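The Long Argument Over How to Put Away Toy Bricks

By Aldo Lombardi

My sister-in-law sorts by color. Her husband sorts by part. They have two children and one shared closet, and for most of last winter the closet had both systems going, with masking tape down the middle shelf. The kids ignored the tape and took what they wanted from either side.

Almost every household with toy bricks has some version of this argument. It starts the first time somebody pours a birthday set into the big bin with the rest. From then on the pieces are mixed, and the family has to decide whether to sort them, how, and how often.

Color is where most people begin. It needs no reading and no knowledge of parts. A child of three can be handed a red brick and find the place where the red ones go. It also looks good on a shelf, which matters more to parents than they tend to admit.

The usual advice is to start small. Take a few colors, one open tray for each, and a pile no bigger than a dinner plate. Red, green and yellow are good to begin with, as they are hard to mistake for one another. Blues and grays cause trouble early. Old light gray and new light gray don't match, and dark blue looks black under a bedroom lamp. 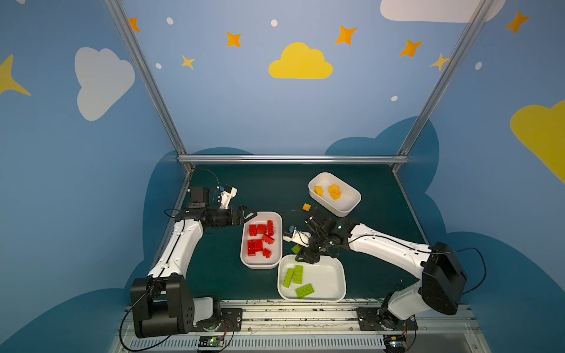
Trays beat jars for this. A shallow white tray shows its contents at a glance, and a wrong color stands out right away. Jars look neat in a closet, but a child who wants the piece at the bottom will empty the whole thing onto the floor. Lids slow everybody down. Save them for moving day.

The shop Gellden, which sells used bricks by the pound out of a former shoe store, sorts everything by color before it does anything else. Bins come in from estate sales and attic cleanings, and the staff spread each one on a long table. One bin that I watched them go through held 1,039 pieces, counted for the price tag, and 72 of those weren't bricks at all. There were buttons, beads, a house key and a great many wheels from other toys.

After color, the shop goes on to shape. Plates go in one drawer, regular bricks in another, slopes and roof pieces in a third. The slopes take the longest. They come in so many angles that the shop gave up on fine divisions and now sells them as a mix.

That second step is where home sorters usually quit, and there's a fair case for quitting. Builders who work from instructions do well with parts sorted by shape, because it is easier to spot a red piece among mixed colors than one particular small piece in a drawer where everything is red. Children who build from their heads mostly want a color. They are making a fire truck and they want red, and they will take whatever red there is.

So the right answer depends on who is building. My own kids are 6 and 11 and want different things, and we keep a compromise. Common bricks go by color. Anything with an odd shape goes in one box marked ODD. Wheels and windows have their own tins.
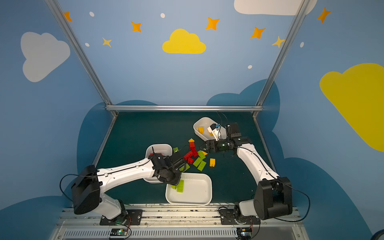

The pile in the middle is the part people rush. It helps to spread it out flat before starting, so that small wedges and roof pieces don't sit on top of something else or slide underneath. Work on a plain dark surface if you have one. Patterned rugs are the worst. A single piece can stay lost in a patterned rug until June, when somebody finds it barefoot.

Go through one color at a time. Picking out all the reds first is faster than taking each piece as it comes, at least for two people working at the same table. When we timed it at home, a shoebox of bricks took us 55 minutes one color at a time, and the piece-by-piece method ran well past dinner.

Stuck pieces should be pulled apart before they go into a tray. Two plates pressed together will stay that way for years if you let them. A separator tool does the job, and teeth leave marks.

As for the closet with the masking tape, the tape came down in the spring. Color won the lower shelves, where the children can reach. The top shelf is still sorted by part, and my brother-in-law has started labeling it.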